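Handstead Sewing Room Newsletter
5/18/19

Pattern notes: the four-sided pouch

The tetrahedral pouch replaces the flat zip case as the spring project. The pattern was drafted by Ratree Jitpraphai and is filed in the drawer under number 3103. It uses one strip of fabric, one closure and one short cord. There is no separate base piece and no lining in the standard version.

The shape comes from the direction of the two end seams. On a flat case they are parallel. On this one, the second seam is turned 90 degrees to the first before it is closed, and the tube of fabric between them is forced into four triangular faces. For the faces to match, the flattened tube should be slightly shorter than it is wide – the ratio is 0.87 to 1. A tube as long as it is wide still closes, but the pouch comes out stretched and sits poorly on a table.

Cutting and marking

Cut the strip on the straight grain. Fabric cut on the bias will twist at the corners once the pouch is filled. Mark the center of each open end with chalk on the wrong side. The second seam is folded to these marks, and a small error here shows up as a lean in the finished pouch.

Seam allowance is 7 mm on the end seams. Trim the corners to 2 mm after stitching, then turn the pouch through the closure and push each corner out with a blunt tool. Scissors should not be used for this. Thongchai Phetsri has repaired several pouches with a hole at the tip, all from the same cause.

Soft fabrics hold the shape less well than canvas but are easier to turn. If the faces collapse, add a light iron-on backing before the first seam. Backing added afterward cannot be pressed flat.

Cord and pom-pom

The cord goes into the corner at the end of the second seam, before that seam is stitched. Tack it inside the allowance with the loose end lying inside the tube, and sew across it twice. Keep it short. A long cord lets the pom-pom swing under the pouch and catch in the closure. The orange one with a lime-green pom-pom has the cord at a suitable length, with the pom-pom sitting just off the tip.
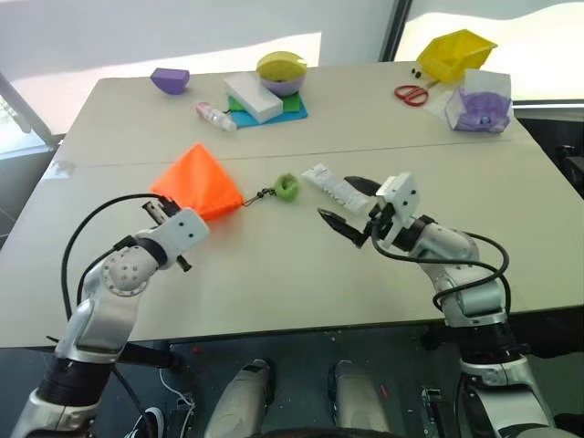

Materials and table use

Precut strips are in the Tilbridge cabinet, second shelf. Josefina Farías has asked that offcuts wide enough for a cord tab go back in the same box. Pom-poms are sold at the desk in bags of 5.

The cutting tables may stay pushed together until October. Do not cut across the seam between them, as the blade drops into the gap and pulls the fabric. Work on one side or the other.

Corrections to the pattern sheet should be written on the copy in the drawer and initialed. Tetsuya Nomura will redraw it when the present stock of sheets is used up.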